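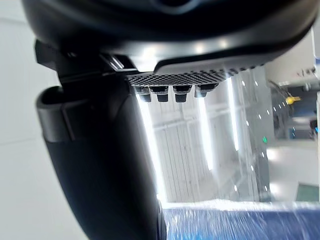

How I store flat boards in a small office cabinet

When we moved into the Brarnatley office I inherited one cabinet in a light oak finish and a pile of big flat boards, most of them still in their plastic film. They leaned against the wall for months and slid over whenever a door closed. I finally sorted them out one afternoon in December, and it took a lot less time than I'd spent complaining about them!

You'll want a tape measure, a soft cloth, masking tape, a marker and 15 self-stick felt pads (I bought the Kirkegaard ones, any will do).

Step 1: Empty it and measure

Take everything out, even the odds and ends at the back. Measure the opening at its narrowest spot, between the hinges, and then the space above and below the shelf. Write the numbers on a strip of tape and stick it inside. I skipped that the first time and measured the whole thing twice, which was very annoying.

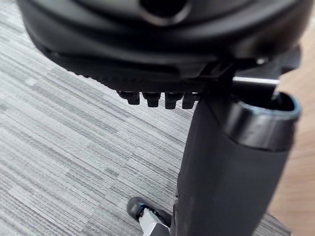 Pick your work area before you pick up a board. I clear a patch of floor a bit bigger than my largest board, push the chairs back and sweep up any stray staples. If you have gray carpet like ours, look twice, as staples blend right in and they'll go straight through plastic film. Lay an old sheet down if you're fussy (I am).

Step 2: Sort the boards

Make one pile for things you use every month and another for things you don't. Wipe the film with a dry cloth and label each board on a piece of tape near one corner. My labels say things like "Urnen, spare" and "Tromodeck, blue", and they make sense to me, so that's enough. Leave the film on until you need the board. It saves the surface from scuffs - and from my coffee.

Now for the lifting. Keep one hand under the lower edge and the other on the side, and tip the board a little so a corner goes in first.

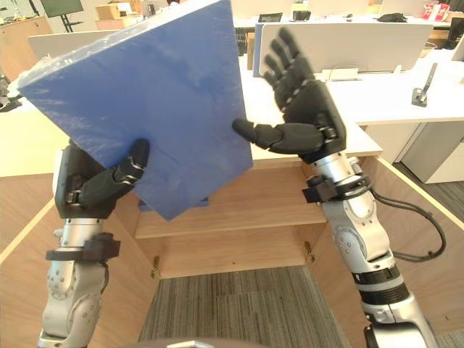

Go slowly past the hinges, then straighten up once you're clear of them. If it binds, back it out and try a different tilt. Shoving just tears the film and leaves a dent in the wood. Anything too tall for the opening can live flat on top of the cabinet, with felt pads underneath.
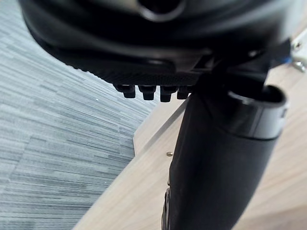 Step 3: Pad, load and check

Stick the rest of the pads along the shelf, wherever an edge is going to rest. Heaviest boards go at the bottom, monthly ones in front. I left a gap wide enough for my fingers between the piles, and Bianca Stanciu, whose desk is closest, has already borrowed two boards and put them both back in the right spot.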